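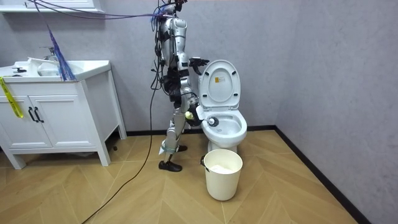

Cleaning & Laundry > Small bathrooms, best way to do the bowl?

kalliopi_y
8th April
OK, I have fallen in love with cleaning my toilet. We moved to Asholm in October, and the bathroom is tiny, with a glossy white one-piece. So much easier than the old two-piece! No gap behind to scrub. I go under the rim first, lid all the way up, two laps with the brush, then down into the bowl. What's your order?
– Kalliopi Yordanov

pondale_pete
Bowl first, rim last. If you start at the rim it all runs down and you do the bowl twice.

kalliopi_y
But it runs down anyway, so why not let it help!

suds636
With Kalliopi on this. Cleaner under the rim, ten minutes, then brush. I also let the brush drip under the closed seat before it goes back in the holder – game changer.

pondale_pete
Ten minutes is way too long for a daily clean. And please rinse the brush first.

suds636
Who said daily?? Twice a week here.

mrs_plattner
Does anyone replace the brush regularly? Mine is going flat on one side.

kalliopi_y
Every 2 months for me, and I love a new one. Stiff bristles get right up under there!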